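Tiempo de lectura: 2 min

Acta de seguimiento -- proyecto Gureck, octubre
Asistentes: Erdal Öztürkmen, Muchen Xiong

1. Atornillado bimanual
Öztürkmen expone el estado del conjunto de demostraciones: 318 episodios válidos de 511 grabados. Se descartan los que no recogen la herramienta completa en la cámara de cabeza. La política Eren se reentrenará solo con los válidos.

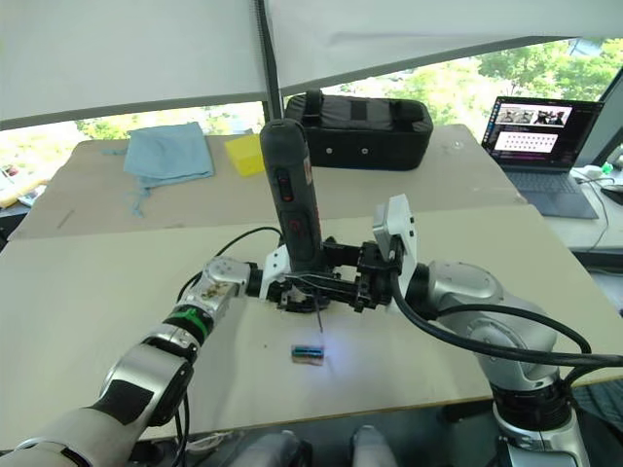
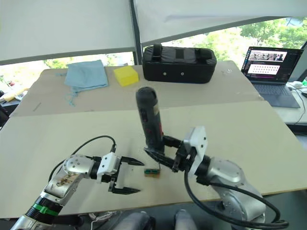
Destornillador en la pinza del brazo derecho, vertical sobre la pieza.

2. Acuerdos
-- Xiong separa 49 episodios para validación, sin solape con el entrenamiento.
-- Se anotará la apertura de la pinza izquierda como variable aparte.
-- Queda pendiente comparar con la línea base de Priltwood.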